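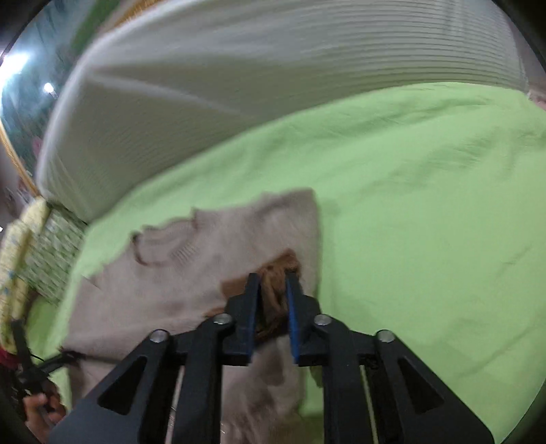 Fig. 4. Fabric in a pile on a bed.

**Textiles wk 4: fiber & care (Babalola)**

- cotton: stronger wet than dry. Wool the opposite, so no wringing
- linen creases, iron damp
- polyester holds oil stains, pretreat
- blends: wash for the weaker fibre!! will be on the quiz
- shrinkage = relaxation + felting (wool only, scales lock togehter)

Read Lenihan ch. 2 before lab. Swatch cards to Uchenna Briggs by Fri 18 October, label both sides.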